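Rice cooker (portable type)

By Yi-an Maeng
Wednesday, November 18, 2020

A portable rice cooker is a small electric cooking vessel with a closed lid and a carrying handle, used to cook rice by absorption and then hold it at serving temperature. It differs from the larger countertop type mainly in capacity and in the position of the controls, which are often set into the lid.

Construction

The outer body is usually molded plastic over a metal liner. Inside it sits a removable bowl, normally aluminum with a nonstick coating, which rests directly on a heating plate. A spring-loaded sensor in the center of the plate presses against the underside of the bowl. A gasket runs around the inner lid, and a small vent releases steam during the boil.

Body shapes are either round or boxy. Boxy bodies pack more easily on a shelf but still hold a round bowl, so part of the internal volume goes unused. The handle is hinged at both sides and folds down when the cooker is on the table.

Operation

Rice and water are placed in the bowl and the lid is latched. The plate heats the contents to a boil and holds them there while free water remains. Once the water has been absorbed, the temperature of the bowl rises past the boiling point, the sensor responds, and the heater drops to its warming level. White rice in a small cooker commonly finishes within 40 minutes. A rest of several minutes with the lid closed evens out the moisture between the top and bottom layers.

Placement and serving

The cooker is set on a flat surface with the vent clear of shelves and walls. Plates are kept beside it so that rice can be portioned directly from the bowl. Shallow plates with a raised rim suit rice served with a sauce – a flat plate lets the liquid run.

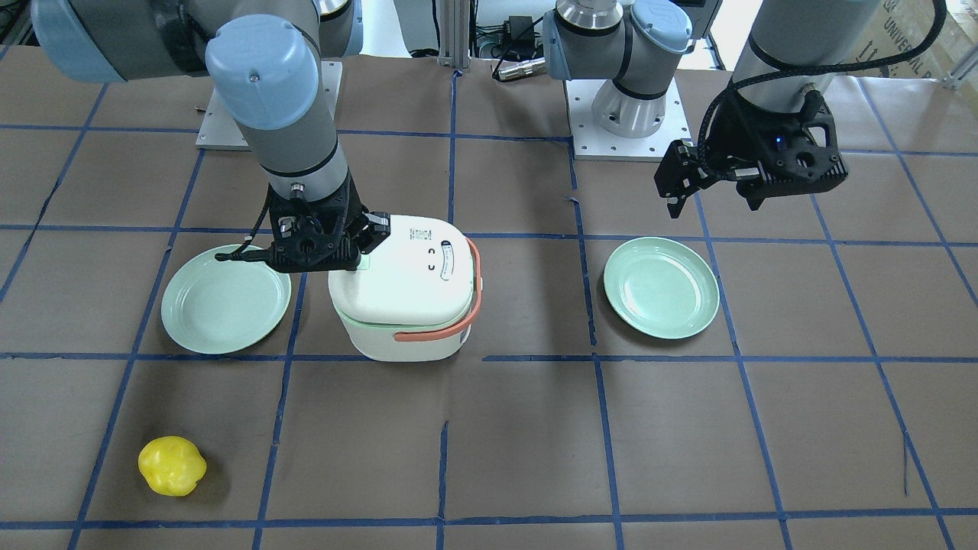 Han-gyeol Min objects that a rim is of little use when the portion is too large, and recommends a deep bowl for anything served with broth. Both forms are in general use.

Cleaning

The cooker is unplugged and allowed to cool. The bowl is washed by hand with a soft sponge, and its underside dried fully before it is returned to the plate. Grains caught under the bowl hold it away from the sensor and can end the cycle early or late. The outer body is wiped with a damp cloth and never immersed.

Contact the editors | Copyright 2020 Prurnthorpe | Back to top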